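Betreff: Re: [jukham-haus] Tüten, Körbe, und wohin mit dem Obst

Hallo zusammen,

nur schnell, bin gleich wieder weg. Danke für die vielen Mails, hab nicht alle geschafft. Ich antworte mal unten zwischen die Zeilen auf Ludmila, das meiste steht ja da schon drin.

Vorweg die rosa Tüten. Ja, die sind dünn. Ja, die knistern. Ich hab trotzdem noch mal nachbestellt, bei Sesta, 128 Stück im Pack, weil die alten alle waren und niemand was Besseres vorgeschlagen hatte bis Montagabend-Schluss oder wie wir das nannten. Wer sie zum ersten Mal in der Hand hat: oben an den Kanten reiben, dann gehen sie auf. Nicht reißen.
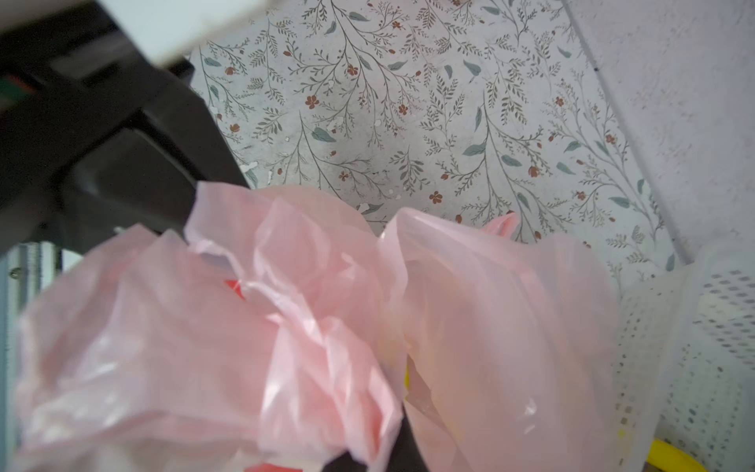
Ludmila Dvořáček schrieb am 15. November 2018:

> Liebe Liste,
>
> ich finde die dünnen Tüten für alles, was Ecken hat, einfach
> falsch. Obst meinetwegen. Aber letztes Mal waren Bauklötze drin,
> und die lagen dann im Treppenhaus. Können wir für die harten
> Sachen nicht die Körbe nehmen? Die stehen sowieso da.

Doch, können wir. Bin ich dafür. Klötze, Autos, alles Harte in die Körbe, Punkt. Die Tüten nur noch für Obst und für Plüsch, der mit nach Hause geht. Und bitte nicht zuknoten!! Die kriegt man nie wieder auf, dann wird gerissen und die Tüte ist Müll. Griffe einmal umeinander drehen reicht völlig.

> Zweitens die Plüschtiere. Die liegen überall. Ich räume sie
> in die Ecke, am nächsten Tag liegen sie wieder auf der Matte.
> Gibt es da eine Regel oder mache nur ich das?

Machst nicht nur du, Dinesh auch. Regel gab es bisher keine, also dann jetzt: hinten links in die Ecke, an die Wand. Die weiße Katze mit dem rot-weiß gestreiften Bauch, der orange und was sonst noch dazugehört. Der braune Teddy darf von mir aus hinten beim weißen Korb liegen, der ist zu groß für alles andere. Und die kleine Puppe in Blau-Weiß kommt nach hinten rechts, da findet man sie wenigstens wieder. Die Tüte mit den roten Pfirsichen drauf (die mit der chinesischen Schrift) ist übrigens dieselbe Sorte wie immer, nicht was Neues, danach hatte jemand gefragt.
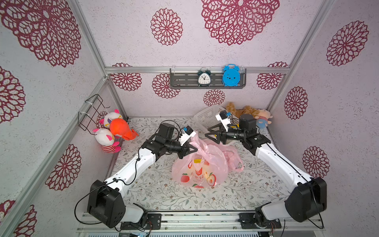
Gewaschen wird der Plüsch im Januar wieder, alle auf einmal, 30 Grad, im Kissenbezug. Bitte nicht einzeln zwischendurch mitnehmen, sonst suchen wir wieder wochenlang. Cornel hat noch Kissenbezüge, die keiner mehr braucht, die liegen im Keller auf dem Trockner.

> Drittens: wozu hängt links der Drahtkorb, wenn nie etwas
> drin ist? Entweder benutzen oder abnehmen.

Benutzen. Der war mal für Kleinkram gedacht. Er hängt leider etwas schief, die Kabelbinder haben wir damals zu schnell festgezogen. Ich mach 4 neue dran, dann sitzt er grade. Schweres trotzdem nicht rein, die Wand ist nicht dafür gemacht. Tücher, Handpuppen, sowas.

> Und bitte kein Obst über Nacht. Ich habe wieder eine braune
> Banane gefunden. Unter dem Teddy.

Oh je. Ok. Bananen kommen ab jetzt in den weißen Korb hinten rechts und nur da rein, nebeneinander legen, nicht obendrauf noch was anderes. Wer abends als letztes geht, nimmt das Obst mit in die Küche. Ohne Tüte! In der Tüte schwitzt es und am nächsten Morgen klebt alles. Der Korb kann stehen bleiben, einmal auswischen reicht.

Zu den Weckern oben auf dem Regal, da kam ja die Frage von Kelechi Ogunleye, ob die weg können. Der schwarze mit den Glocken bleibt, den mag ich. Der blaue von mir aus auch, hat halt kein Zifferblatt, nur kleine Löcher. Wenn den jemand haben will, melden. 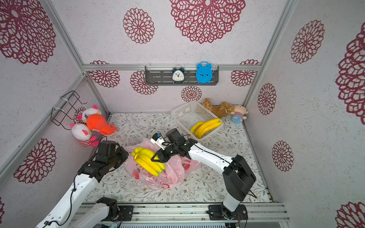 Was ich noch offen habe: die Tapete. Ich weiß, dass die dunkelroten Ornamente nicht jedem gefallen, Yutong und ich haben die Rolle damals bei Clalport im Restposten gekauft und es war genug für alles inklusive Decke. Neu machen wir das dieses Jahr nicht mehr. Es sind noch Reste im Keller, falls irgendwo was abgeht, Kleister steht daneben. Wenn ihr eine Stelle seht, die sich löst, schreibt mir kurz wo genau, sonst such ich ewig.

Kassenstand nach den Tüten: 347 Euro. Davon würde ich gern noch 6 von den gelochten Körben kaufen, die kleineren, stapelbaren. Wenn bis Ende der Woche keiner schreit, bestell ich die.

Ludmila, hab ich was vergessen? Das mit dem Treppenhaus klär ich mit der Hausverwaltung (Venkataraman), hab aber noch keine Anwort.

Muss los. Schlüssel liegt wieder am alten Platz.

Grüße
Cornel Vlad

--
jukham-haus, Liste der Hausgemeinschaft
Abmelden: leere Mail mit Betreff "raus" an die Liste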